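Chapter 7

Comparing Policies in a Rendered Workcell

7.1 Why the comparison is made in simulation

Chapter 6 dealt with the training of manipulation policies from recorded demonstrations. It left open the matter of how two such policies are to be compared. A comparison on real hardware is slow, and its conditions drift. Lamps age, calibration shifts by small amounts, and an object put back by hand never returns to quite the same place. If policy A is tested in the morning and policy B at 16:00, part of the measured difference belongs to the room.

A rendered copy of the workcell removes most of this drift. The same starting state can be loaded as often as required, and both policies can be given it exactly. The price is a new source of error, namely the difference between the rendered cell and the real one. This chapter sets out a method for making the comparison and for estimating how far that error spoils it. The method is referred to throughout as paired replay, and the worked results come from the Roterau study, in which it was applied to a clearing task on a table.

The reader should be familiar with the binomial distribution, with homogeneous transforms (Chapter 2) and with the pinhole camera model (Chapter 4).

7.2 Terms used in this chapter

Layout. The full set of object poses at the start of an episode, together with the joint positions of every arm in the cell.

Episode. One run of one policy from one layout, ended by success, by a fault or by the time limit.

Pair. Two episodes, one for each policy, started from the same layout and with the same random seed.

Discordant pair. A pair in which one policy succeeds and the other fails. Discordant pairs carry all the information used by the test in Section 7.5. Pairs in which both succeed or both fail are reported but do not enter the test statistic.

Scene view. A rendered view from a fixed camera that takes in the arm and the table. It is used by the experimenter for checking layouts and for reviewing faults.

Wrist view. A rendered view from a camera that moves with the gripper. In the Roterau study it was one of the inputs to the policy.

7.3 The task and the two policies

The task is to pick up loose objects from a table and put them in an open bin. The arm travels on a linear rail, so that the position of its base is an additional variable for the controller. The objects differ in height, outline and colour. A low, rounded object calls for a different approach from a flat block, and a dark object against a dark fingertip gives the vision system little contrast to work with.

Two policies were compared. The first, Kasov, predicts a short sequence of gripper poses and carries out the whole sequence before looking again. The second, Erum, predicts a sequence of the same length but carries out only its first part. Both were trained on the same 321 demonstrations, with the same image encoder and the same number of training steps. They differ only in how much of each predicted sequence is executed, and the experiment was designed to isolate that one factor.

It might be expected that looking more often is always better. There are two reasons for caution. Each new prediction is made from a fresh wrist view, and near the table that view may be dominated by the fingers and their shadows. Frequent prediction also allows the policy to change its mind between two equally good grasps, which shows up as hesitation above the object. The balance between these effects cannot be settled by argument, and it depends on the scene.

7.4 Construction of the layouts

Eighteen layouts were drawn for the main comparison. Object positions were sampled over the part of the table that the arm can reach, and orientations were sampled uniformly about the vertical axis. A layout was rejected if any two objects overlapped, or if an object lay across the rail. No layout was rejected for being difficult. Removing hard layouts after inspection is a common fault in published comparisons, and it biases the result towards whichever policy is weaker on them.

A second set of 18 layouts was held back for the sensitivity study in Section 7.6. In that set the geometry is left alone and only the lighting is changed. Shadows deserve this separate treatment. A policy trained under one arrangement of lamps may learn to use the shadow of the gripper as a cue for height, and it will then fail when the shadow moves, although nothing that matters to the grasp has altered.

Every layout in both sets contains 9 loose objects. The count is held constant because clutter has a strong effect on success, and a varying count would add spread to the results without bearing on the question asked.

Figures 7.1 and 7.2. Rendered wrist view and rendered scene view of the workcell.
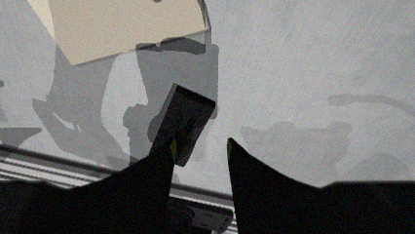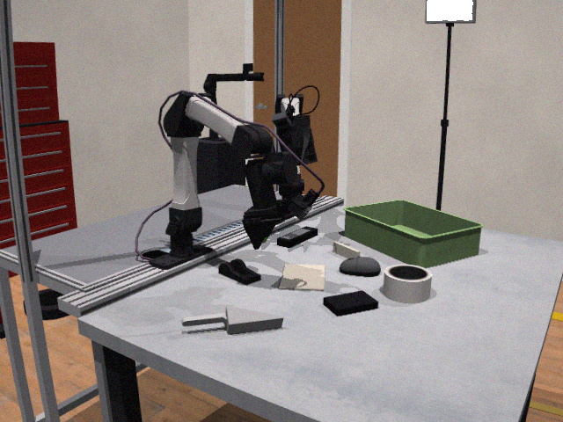 The two kinds of view serve different purposes and should not be exchanged. A layout that looks well spaced from a fixed camera may still present the policy with a poor view, for instance when the target is partly hidden by a finger. For this reason the layout check described in Exercise 7.3 is to be carried out on both.

7.5 The paired test

Let b be the number of pairs in which Kasov succeeds and Erum fails, and let c be the number in which the reverse holds. Under the hypothesis that the policies are equally good, each discordant pair is as likely to fall one way as the other, and b follows a binomial distribution with b + c trials and probability one half. The exact test is used throughout. The normal approximation is not suitable for the small values of b + c met in this work.

Where each layout is run with several seeds, the resulting pairs are not independent, as they share the same geometry. The Yoshida correction, derived in Section 7.7, treats the layout as the unit of sampling and widens the interval accordingly. Omitting it gives intervals that are too narrow, and the error grows with the number of seeds per layout. Adding seeds is cheap, which makes the mistake an easy one to commit.

A success is recorded only if the object is inside the bin and at rest when the episode ends. An object that has been grasped and then dropped on the table counts as a failure, whatever the cause. Faults in the simulator itself, such as an object sinking through the table, cause the whole pair to be discarded and run again with a new seed. The number of discarded pairs must be stated alongside the result.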